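Notebook, equipment planning, October
Started 9:40, coffee already cold

OK, second try at the hand budget. Yesterday's page is a mess of arrows so I'm writing it all out again, and Dilani, if you're reading this over my shoulder, yes, I know the spreadsheet is the real one. I think better on paper.

Where we stand: we need to decide what goes on the arms for the grocery packing cell before the quote from Rornia runs out, and that's in 30 days. They want us to take a pair of five-fingered hands. The Tonow rep wants us to take simple two-finger grippers and spend the difference on spares. Both were very nice on the phone and both sent me slides I did not need.

My gut says grippers for the first cell. Anoma says my gut has been wrong before (the conveyor, fine, she can have that one). Her point is a good one though: if we buy cheap now and then want to pick up bottles by the neck, or turn a box over in the hand, we buy twice. And the mounting plates for the two options don't match! I had both drawings open side by side for half the morning and the bolt circles are just different. So an adapter has to go on the list either way if we ever want to swap. Nimal thinks he can machine one. I put it down as a bought part anyway, Nimal has enough to do.

Things I keep forgetting to put in the budget, so here they are in ink:
- cables and strain relief, both arms
- spare fingertips (Tonow sells them in bags of 10, Rornia one at a time, grr)
- a real table, fixed to the floor, please
- crates, the same ones the warehouse uses, so we stop arguing over sizes
- Ingegerd's time for the safety review
- shipping BACK if the loaner doesn't work out

Shipping back is the one that bit us on the Isska project. I never want to make that phone call to accounting again.

Moushumi asked why we can't do the whole comparison in simulation and buy only the winner. Mostly we can, and that's the plan for this month. Groceries into a crate, all kinds of shapes, and we look at which ones give trouble. But the sim is kind to everybody. Cartons don't crush in it the way they do on a shelf, and slick plastic isn't as slick as I'd like. So I'm still keeping a line for a loaner, even if it's only for a couple of weeks. She's fine with that as long as it comes out of my half.

Grocery packing in sim, open hands and butter in the crate: 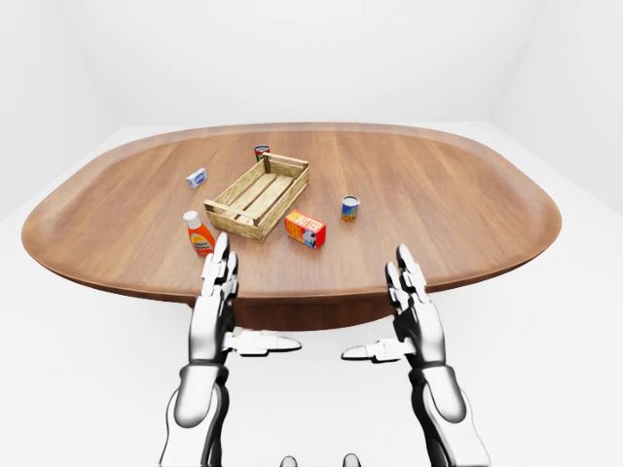
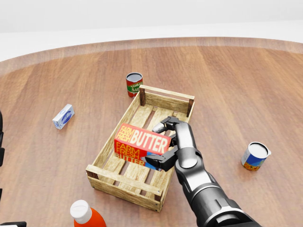
Back to money. If we go with grippers on both arms, we land under the cap with over 20 percent left, and I'd like to leave that alone until spring. If we go with hands, we're at the cap before I've even written down the table. There's a middle road, one hand and one gripper, and Ingegerd actually liked it because it gives her both cases to review in one go. Nimal hates it. Two kinds of spares, two drivers, two manuals, and he's the one who gets called when something stops. I can't argue with that, and I did try.

Fakir also still owes us a price on the controller upgrade. Without it the hand option is a non-starter, there aren't enough channels on the old box. I've written to them twice now. Will call after lunch and be charming.

Anoma wandered in around 11 and wanted to know what happens to tall stuff in the crate, whether the fingers have room between a bottle and the rail. Good question, no idea! Need the outside width of each gripper when it's open, and the Tonow sheet gives only the opening between the fingers. Asked the rep for the full drawing.

To do:
- call Fakir (after lunch, CALL, not email)
- get outer dimensions from Tonow
- ask Rornia if they'd rent us one hand with the option to buy
- Dilani to check whether the adapter counts as equipment or as supplies, it changes which pot it comes from
- crate price from the warehouse people
- move these numbers into the spreadsheet before Dilani does it for me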